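Folke Aasen on sound, silence and a ghost story set in a cannery

20 March 2018

Folke Aasen has spent most of his working life making other people's horror films sound worse than they look. He started as a boom operator, moved into sound editing and has mixed 12 features, most of them low-budget and most of them about houses. His first film as a director, Namitz, is now in its final weeks of editing. It is a ghost story set almost entirely inside a closed fish cannery, and it runs 83 minutes in its current cut.

We spoke over two long phone calls, the first while he was between mixing sessions and the second late at night, after he had watched the whole film through with the composer.

Aasen wrote the first draft of Namitz years before he had any way of making it. "I had the building before I had the story," he said. "I worked a summer in a cannery when I was nineteen. The machines were loud enough that you stopped hearing them. Then they shut down for lunch and you could hear everything else. Somebody's boots two floors up. Water in the drains. I thought that lunch break was scarier than anything I had seen in a movie."

The script follows a night inspector named Engebretsen who is sent to list the equipment in the cannery before it is sold. She finds that one of the production lines has been cleaned and oiled, although the power has been off for years. The first draft had a large cast and a flood. The version he shot has three people in it, and one of them is heard only over a phone.

"The flood went first," Aasen said. "We couldn't pay for it, and when I took it out I didn't miss it. Then I took out the brother, the priest and a dog. I was sorry about the dog."

The money came from Balura, a small production company that had hired him to mix two of its earlier pictures. He had given them the script with no real hope and was surprised to get notes back within the month. The notes asked him to explain the ghost.

"I wrote four pages of explanation," he said. "I gave her a name and a date of death and an accident with a conveyor. The producers read it and said it was fine, and then we agreed not to film any of it. But the actors had read it by then, so it is in there somewhere. They know what they are looking at." 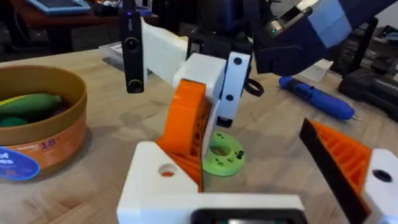

He is careful about the word haunted. During the shoot a story went around that the crew had been hearing things in the loading bay, and a couple of horror sites picked it up. Aasen says that the crew did hear things in the loading bay, and that they were pigeons.

"I have the recordings," he said. "I had microphones in that bay for six nights. I have pigeons, I have a truck and I have one of the electricians singing. If there had been a ghost I would have used it. It would have saved me weeks of work."

The shoot took 56 days in total, spread over two winters. He had wanted to do it in one stretch, but the building could be used only when it was cold enough for the actors' breath to show, and the first winter turned mild halfway through. Everyone went home and took other jobs. When they came back the lead actress had cut her hair for a television part, and the first three days of the second block went to fitting a wig.

"You can spot it if you know," Aasen said. "When she goes down the stairs to the cold store it's her hair, and when she gets to the bottom it's the wig. It took her eleven months to walk down those stairs."

Most of what he talks about, when left to himself, is sound. There is very little music in Namitz. The composer delivered an hour of it and Aasen has kept under twenty minutes, a decision that he says was discussed at some length. What fills the gap is a low mechanical tone that comes and goes through the whole film. It was built from a recording of a label printer, slowed down many times over, with a second layer made from a walk-in freezer.

"Horror films have a habit," he said. "It gets quiet, and the audience knows that quiet means something is coming, so they put their hands up. I wanted to break that. We have quiet stretches where nothing comes. We have one where it comes during the loud part, and you don't hear it, you only see it, and she doesn't hear it either."

That scene, which takes place beside a running gutting line, was the hardest to shoot and is the one he has changed most in the edit. At one point it was nearly nine minutes long. It is now a little over four, and he expects to trim it again. 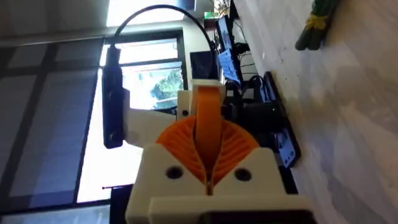 Did he ever consider showing the ghost in full?

"We shot it," Aasen said. "We had an actress in makeup for a whole night, and the makeup was very good. In the edit we kept her in for months. Then we ran the film for a few friends and they all relaxed when she came on screen. They knew how tall she was. So now you get her arm, and one time you get the back of her coat. She was gracious about it."

The friends who came to that February screening were mostly other sound people, and he now thinks this was a mistake. They gave him three pages on the footsteps and almost nothing on the ending. A second screening, for people with no connection to the business, went better. Two of them asked what had happened to the inspector's car, and he realized that it had dropped out of the film completely. A shot of it has gone back in.

The ending has also been moved around. In the script the film closed with the inspector outside at dawn. Aasen still has that footage and likes it, but the current cut stops earlier, with her at a desk on the second floor, filling in the last line of her equipment list. He would not say what she writes.

Balura plans to send the film to festivals in the fall, and a distributor has not been announced. Aasen has already started on a second script, with the working title Prasham. It is set on a car ferry and so far has five characters, which he considers too many.

For now he is back at the mixing desk with his own film, working through the reels in order. He had reached reel three when we last spoke. The pigeons, he said, are in reel four.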